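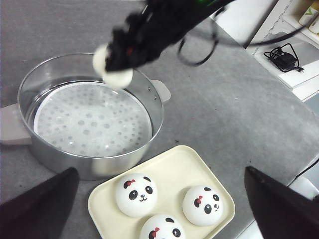 Pot with the liner down and a bun at the rim.

Bench notebook, kitchen corner. December 2023, Sunday.

In on a weekend again, to settle the steamer question before Vega Zabala gets back and settles it for us. She left a note on the shelf that reads, in full, "Decide about the paper." I have decided about the paper. I have also decided about the handle, the tray and Crescencio's theory of condensation, which nobody had asked me to decide.

Starting with the paper. The perforated rounds are the Trositz ones, the smaller of the two sizes they sell. They don't reach the wall of the pot. There is a ring of bare metal all the way around, and Crescencio Figueroa has held since October that this ring is a defect and that a person with standards would order the bigger size. So in October we ordered the bigger size. It climbed the wall, curled over at the edge like a stale tortilla, and dripped its collected water neatly onto the outermost bun. That bun had a face on it. I won't go on.

The small ones stay flat. Steam comes up through the holes and also around the outside, and I have come to think the outside is doing a good share of the work. The bare ring only causes trouble if a bun is set down on top of it, where it will stick to the metal and leave its foot behind. So the rule is to stay well inside the edge of the paper. I wrote that on tape and stuck it to the shelf next to Vega's note, so now there are two notes and the shelf is getting bossy.

Things I tried under the buns, for whoever wants to try them all again in a year:

Plain parchment, no holes. Bottoms came out gummy, with a puddle. Rizwan Jatoi said they tasted fine. Rizwan says that about everything including the sourdough.

Parchment with holes poked in it by me, using a skewer. Better. Took longer than the steaming. The holes close up if the skewer is thin and the paper tears if the skewer is fat, and there is one skewer in the world that is the right size and it's in somebody's home.

Cabbage leaves. Worked beautifully and made the whole corner smell like a school hallway. Yufang Yu said her aunt does it this way and it is correct. I believe her aunt. The aunt presumably has a window.

Oil straight on the metal. No.

Trositz small rounds. Yes. Put them in dry and put them in flat. If one has been folded in the drawer, it remembers being folded, and the crease will lift a bun on one side just enough to make the panda look as if it's had news. Roll the sheet backward over the edge of the counter first, crease side out, and it gives up.

Batch notes. Brarkevitz low-protein flour, 242 grams, from the open bag. The Induris scale was used and was in a good mood. Dough was a little slack, which I put down to the heating being on and Adalberto Guerra put down to me. Rested it under a cloth, divided it, rested it again. I rounded them with the seam underneath and then checked the seams, having been caught out before by one that opened in the pot and looked like a yawning panda, to the delight of everyone except the person who had spent the afternoon on its ears.

On faces. The features go on before steaming, and they need to be flatter than you want them to be. A bun swells everywhere at once and carries its face along with it, so eyes that are a sensible distance apart on the tray will drift toward the ears in the pot. Yufang puts hers closer together than looks right and gets a panda. I put mine where they look right and get a surprised cow. She has offered to show me again. The black dough wants to be a touch stiffer than the white and stuck down with the least water you can manage. A wet brush makes gray tears.
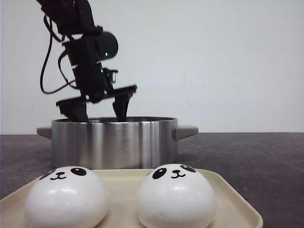 Loading order matters more than I had given it credit for. The wide pot is pleasantly roomy until you have put one bun in the dead middle, at which point there's no good place for anything else. Start toward the far side from where you're standing and work back, so you aren't reaching over a finished face to place the next. Lower them in. Do not drop them, even from a small height, even if you are in a hurry and the height looks very small. A proofed bun that lands hard keeps the dent on its underside and tilts, and a tilted panda slides off its own forehead in the steam.

And keep the pairs facing the same way on the tray before they go in. This is pure vanity and makes no difference to the bun. It does mean that when the lid comes off they're all looking at you, which Adalberto finds unsettling and I find to be the only real reward in this line of work.

The tray should stand right up against the pot, in front, and not at the other end of the table where it was last time. Last time we carried each bun across, and each bun picked up a thumbprint on the way. Rizwan's thumbprints are distinctive. If the tray is close the trip is short and the skin of the dough doesn't get a chance to stick to whatever is holding it. A dusting of flour underneath helps, but go easy, as loose flour falls through the holes in the liner and turns the water into something like glue. Ask me about scrubbing that out. Better yet, don't.

The handle question. The pot has a long handle on one side and a stubby loop on the other, and it's been argued (Crescencio, at length, during lunch) that the long one should point toward the person working, so they can grab it. I have caught my sleeve on it in that position often enough to have a view. Point it out to the left, parallel to the front of the counter. Out of the way of the tray, out of the way of sleeves, still easy to find. When the pot is full it should be moved with both handles anyway, and a cloth on each, and nobody talking to you.

Steaming. Water simmering gently, never at the kind of boil that rattles the lid. Hard boil gives wrinkled buns. I ran the small batch, then let it sit with the heat off and the lid on for almost 5 minutes before opening. This is the part everyone wants to skip. Lift the lid early and the cool air hits them and they shrink down tight and shiny, like something that has been in the bath too long. Rizwan lifted the lid early in October and has been told about it at every opportunity.

When you do open it, tip the lid away from the buns as you raise it, so the water on the inside runs off the back. Crescencio's theory is that wrapping the lid in a dish towel makes this unnecessary. I tested his theory. The towel does catch the drips. It also hangs down on the burner side unless you tie the corners up over the knob, and he had not mentioned tying the corners up over the knob. He said it was implied. I've put it down as "works, if tied," and he can have that for his birthday.

Result: good ones. Smooth tops, feet intact, paper peeled off clean while they were still warm. Wait until they're cold and the paper takes a layer with it in a pattern of little dots, which looks deliberate and isn't. One panda has slightly worried eyebrows that I did not put there. I set it aside for Vega.
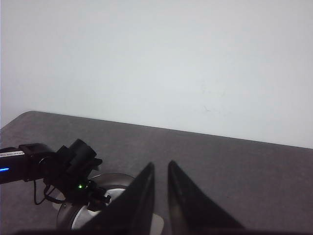 Wiping down. The dark gray top on the work table shows flour like nothing else in the building, and a wet sponge only moves the flour into the texture and parks it there. Dry brush first, toward the edge, into your hand. Then a barely damp cloth. Then look at it from low down with the light behind, sigh, and do it once more. Adalberto wants to cover the whole thing with a plastic sheet for dough days. I'm against it on the grounds that the sheet slides, and that I would be the one washing the sheet.

The pot gets washed right away, and the little corners behind the rivets get the old toothbrush. The toothbrush is the one with tape on its handle. Please respect the tape.

Orders and loose ends:

More small rounds from Trositz, 4 packs. Small. I've underlined it on the order sheet. If the big ones turn up again I am making hats.

The rest of the big rounds are in the bottom drawer. They could be trimmed down. If anyone feels like spending a winter afternoon cutting circles, the good scissors are with the labels.

Llorente's, across the yard, asked again whether we'd do a plate of pandas for their open house. I said probably. Yufang to do the faces. I can do cows.

Try a version with the sweet potato filling, which is heavier, and see whether the bottoms flatten. I suspect they will. Chill the filling first and shape it into balls, or it ends up on one side and we're back to tilting.

Crescencio still owes this notebook a page on proofing times. He says he has it all in his head. Pen's on the string.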